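The year the Stotard went on trial in the back office, Morven Swanson had already made up her mind not to like it. She had sold kitchen equipment for most of her working life, and then stair lifts, and then for a short while boats, and she knew a brochure that was trying too hard when she saw one. This one had arrived in a cream envelope from Paterson, with a ribbon on it, and it promised her a household helper that could be taught in software before it ever set a wheel on anybody's carpet.

"A ribbon," she said to the empty kitchen, and put the kettle on.

Still, she had agreed to write the review, and Drindton paid on time, so she cleared a space beside the toaster, opened the laptop and signed in to the practice house. Betudov had built the practice house, according to the welcome letter, and the Stotard was supposed to do its learning there — opening things, closing things, finding its way from one end of a room to the other. You picked a task from the menu and then rode along behind its shoulders, so to speak, with a cup of tea.

She picked the drawers. She had a soft spot for drawers, having grown up in a house where every one of them stuck in wet weather and her mother kept a candle stub on the windowsill for rubbing along the runners.

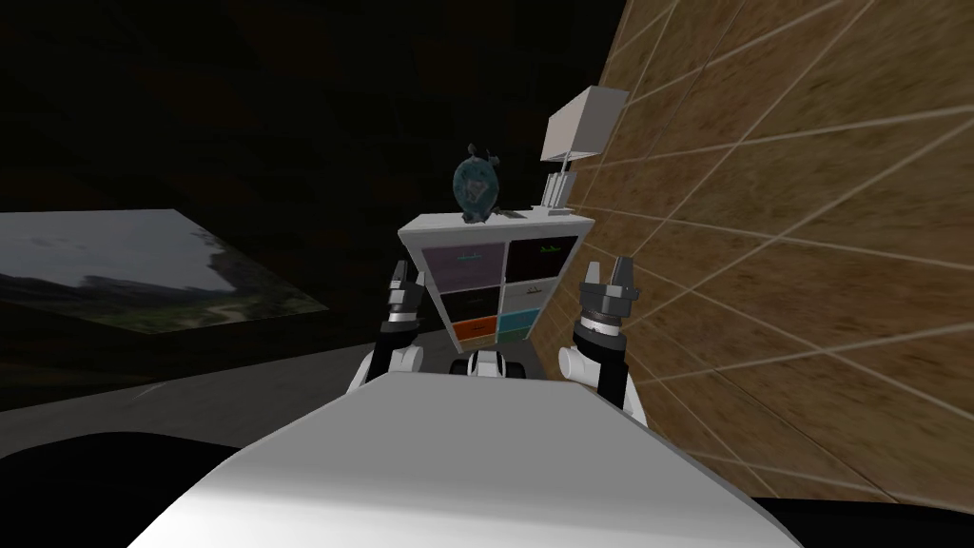 The price was the trouble, as the price usually is. It was 1,000 dollars to join and another 1,000 when the trial ran out, and for that you got 12 lessons and a telephone number. Morven wrote both sums on the back of the envelope and looked at them for a good long while. She had once paid less than that for a car (a brown one, with a door that had to be held shut on left turns) and had been very happy in it.

But she found, as the evening went on, that she was leaning toward the screen. She had meant to give it half an hour. She forgot the tea, which grew a skin, and she forgot to call her sister, and when the cat came and sat on the envelope she let him. There was something about watching a thing be slow and careful that made her want to be kinder to it than she had planned. She caught herself saying "take your time, honey," the way she used to say it to new trainees on the shop floor, back when there were trainees, and a shop floor.

She wrote a page of notes and crossed out most of it. She wrote that the menus were too small for anyone over fifty and that the welcome letter used the word "journey" 3 times. Then she wrote that she would like to see the hands from closer up, and went hunting through the settings until she found how to change the view. It was hidden under a heading called Comfort, for reasons she never did learn.
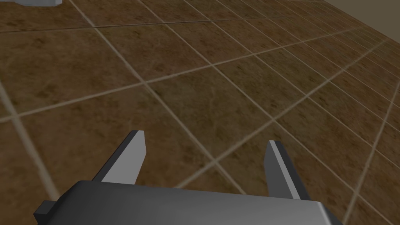 Her sister, who had given up waiting and called her instead, wanted to know what on earth a person would do with a helper like that once the lessons were over. You couldn't talk to it, could you, and it wouldn't know where the good scissors were kept, and if it was only going to open drawers, well, she could open her own drawers, thank you, and had done since June of the year she was born, more or less.

"Your knees can't manage the bottom ones," said Morven.

There was a silence on the line, the kind that sisters are good at.

"How much did you say it was?" her sister asked.

Morven told her, both sums, and held the phone away from her ear until the noise died down. Then she lifted the cat off the envelope, found a clean sheet of paper and started the review again from the top, leaving out the ribbon.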